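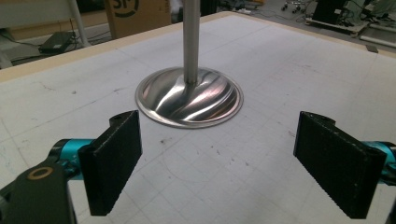

Made to Order: How Our Slipcover Program Works Now

Posted by Nermin Kocabaş
Filed under: Sofas & Chairs, Customer Service, Shop News

We started selling replacement slipcovers last November, first for the Vitholm sofa and then for the Junstead armchair. The program has changed a few times since, and the old page on our website no longer matches what we do in the store. These are the current rules.

You can order a new cover for any Vitholm or Junstead piece bought from us, whatever year you bought it. Bring the number from the tag sewn under the seat deck. If the tag is gone, a photo of the back legs is usually enough for Orhun Akgül in the workroom to tell which version you have. The arms on the Vitholm were made two inches narrower a few years ago, and a cover cut for one version will not fit the other. 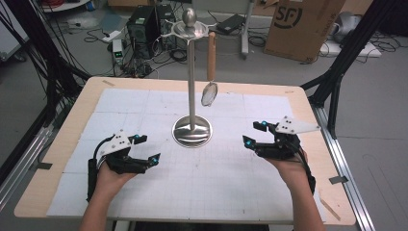 We carry 16 fabrics for covers. Eight of them are cotton or a cotton blend and can go in a home washing machine on cold. The linens and the wool blend need to be dry-cleaned. All of the fabrics are on a ring at the front desk, and you can take home up to five swatches at a time. Please look at them in the evening as well as in daylight. The Oat and the Pebble look nearly the same in our window and quite different under a table lamp.

Covers are cut and sewn by Değirmenci, the same shop that does our custom drapes. They cut in batches, so an order that comes in right after a batch has gone out will wait for the next one. Most customers get their cover in five weeks. Wool takes longer. We call when it arrives and we hold it at the store for you at no charge.

A full Vitholm set includes the body cover, seat cushions and back cushions. You can also order only the cushion covers, and plenty of people do, especially for the seats. Keep in mind that a new cushion cover next to a body cover that has been through years of sun will not be a perfect match, even in the same color. If the difference will bother you, order the set.

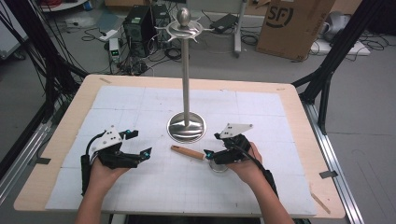
Returns work differently for covers than for furniture. We can't take back a cover that was made in the fabric you ordered and fits the piece. If the fit is wrong, bring it in and we will have it altered or remade. Wash it only after you have tried it on.

Installation is simple on the Junstead and a two-person job on the Vitholm. Start at the back, pull the cover down over both arms evenly, and tuck the extra fabric behind the seat deck before you close the fasteners underneath. The cushions go in last. If you would like us to do it, the delivery crew can add it to a regular route for a flat fee. Ask at the desk for the current rate.

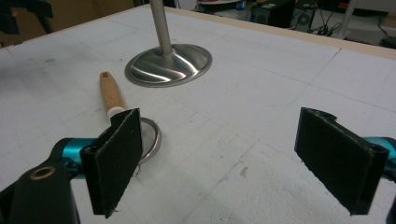

One more question that comes up a lot is whether we will make covers for sofas bought somewhere else. For now we don't. We would need the piece in the workroom to make a pattern, and we don't have the floor space. Değirmenci does take that kind of work directly, and we can give you their card.

Comments

Paula R.
Do you have a cover for the Vitholm ottoman? I didn't see it mentioned.

Nermin Kocabaş
Yes, the ottoman cover is available in all the same fabrics. It is ordered separately from the sofa set.

dkmoore
Ordered the cushion covers only. Color is a shade darker than the arms, like you said. I can live with it.

Greta in 2B
Is the Pebble one of the washable ones? We have two dogs.

Nermin Kocabaş
Pebble is a cotton blend, so yes. Cold water, and line dry if you can.

Recent items
Rug Pads: Which Thickness for Which Floor
Floor Model Sale Dates
Measuring Your Stairway Before Delivery
Caring for Oiled Oak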